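Kollora Undersink Water Filter

A single-cartridge filter that fits inside a standard base unit. The housing is 116 mm across and takes the Ekar 632 cartridge. 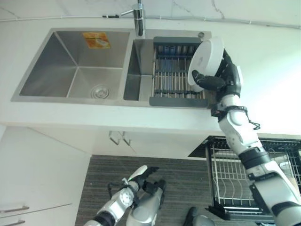

Fitting needs a cold feed and a shut-off valve. No second tap is required. Filtered water comes through the existing one, so a chrome tap over a steel sink stays as it is.

The cartridge lasts 6 months.
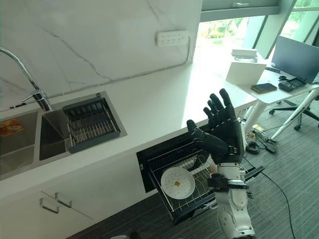

Connect the filter to the cold tap line only. Do not feed a dishwasher through it; a plate in the rack gains nothing from filtered water.

Spares: O-ring, 32 mm spanner.
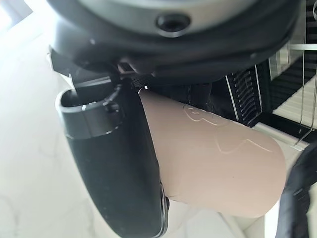
Can I change the cartridge myself?
Turn off the valve, unscrew the bowl and swap it.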